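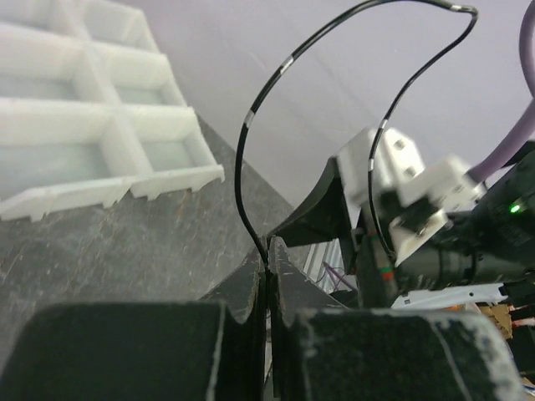

Grants > Small Spacecraft Technology > Reports > Draremer

Liturix sun sensor: second progress report to the Halvorsen Fund

Submitted by Eylül Oral, project lead, Draremer
January 5, 2025

Status

Liturix is a low-cost sun sensor for small satellites. It tells a spacecraft which direction the sun is in, and the flight computer uses that to work out which way the satellite is facing. At the end of the first reporting period we had a working bench model and a draft interface document. We now have engineering units, a finished calibration procedure, and results from vibration and the first round of thermal vacuum testing. The second round of thermal vacuum testing has slipped and is covered below.

Spending is within the approved budget. One change to the work plan needs the Fund's approval.

Work completed

Engineering units. We built nine units to the revised drawings. Seven went into the test program, one is kept untouched as a reference, and one was sent to the Vilura team so they could check the fit on their satellite panel. The housing is machined aluminum with a black coating inside the light path. The coating on the first two housings flaked at the mounting holes when the screws were tightened. The shop now masks the holes before coating, and the later housings have not flaked.

Calibration. Each unit is mounted on a two-axis turntable in front of a solar simulator and read at 115 positions. A correction table is then made and loaded into the unit. The first report described a longer procedure with 200 positions that took most of a working day per unit. We compared the two on the reference unit and saw no difference in pointing error that we could separate from noise in the turntable itself. The shorter procedure is the one we will use for flight units. The comparison data is in the shared folder under "cal-short-vs-long."

Accuracy after correction meets the requirement over the central part of the field of view. At the edges it is worse than we want on two of the seven test units. Both had a detector that sat slightly off center under the aperture. We have added a positioning step to the assembly instructions, with a check under the microscope before the adhesive cures. We have not yet built enough units with the new step to say whether it fixes the problem.

Vibration. Four units were tested to the levels in the launch provider's user guide, in all three axes. All four worked afterward and their calibration did not shift by a measurable amount. One connector backshell came loose during the second axis. It was tightened, staked with adhesive, and the axis was repeated. Staking is now in the assembly instructions for every unit.

Thermal vacuum, first round. Three units went through the short cycle. Two behaved as expected. The third gave noisy readings whenever it was cold and recovered when it warmed up. We took it apart and found a cracked solder joint under the amplifier. The board supplier has changed the paste and the oven profile for the next batch.

Firmware. The output message format is frozen. Version numbers are now reported in the housekeeping data, which the Vilura team asked for. The unit also flags when it believes it is looking at light reflected from the Earth instead of the sun. This works in simulation. We do not have a good way to test it on the bench, and the first real answer will come from orbit.

Delays

The second round of thermal vacuum testing was planned for this period. The chamber we use had a pump failure and was down for repair longer than the lab first told us. We looked at two other chambers. One was too small for our fixture and the other was booked. The original lab has given us a slot in February and has agreed to carry over the deposit.

The delay does not affect the delivery date to Vilura, provided the February slot holds. There is no margin left after that. If the slot moves again, we would ask Vilura to accept the flight units with the first-round results and a written list of what has not been tested. They have been told about this and have not objected, but they have not agreed in writing either.

Requested change to the work plan

Task six in the approved plan is a radiation test of the full sensor. We ask to replace it with a radiation test of the detector and amplifier as separate parts. The beam time available to us is short, and testing the parts separately lets us put more samples of each through at several dose levels. The housing and connector are not expected to be sensitive. The cost is the same. A revised task description is attached as Annex B.

We would like an answer before the February test, so that we can order samples from the same batch as the flight boards.

Budget

Personnel and materials are both close to plan. Machining cost more than planned on account of the reworked housings, and travel cost less. We have moved money from travel to machining within the limit allowed by the grant agreement. The test line is underspent, and the remainder will be used in the coming period. Hours charged to the project by the electronics technician came to 104, all of them on unit assembly and on the failed board. Detailed figures are in Annex A.

Staffing

No changes to the core team. Our student intern finished in the fall and left good notes on the turntable software. We will not replace the position during the grant.

Next period

- Second round of thermal vacuum testing, five units
- Build and calibrate the flight units with the new positioning step
- Parts-level radiation test, if the change is approved
- Deliver flight units and documents to Vilura
- Publish the calibration procedure and the housing drawings under an open license, as required by the grant

Open items from the last review

The reviewer asked for a clearer statement of who owns the correction table software. Draremer owns it and will release it with the drawings. The reviewer also asked about export rules. We have had the sensor classified and can share the letter on request. The third item, a comparison with sensors already on the market, is partly done. We have published data sheets for most of them, but no units to test ourselves, and the comparison will say so.

Annexes A and B are sent separately.

Contact the grants office | © Halvorsen Fund | Back to top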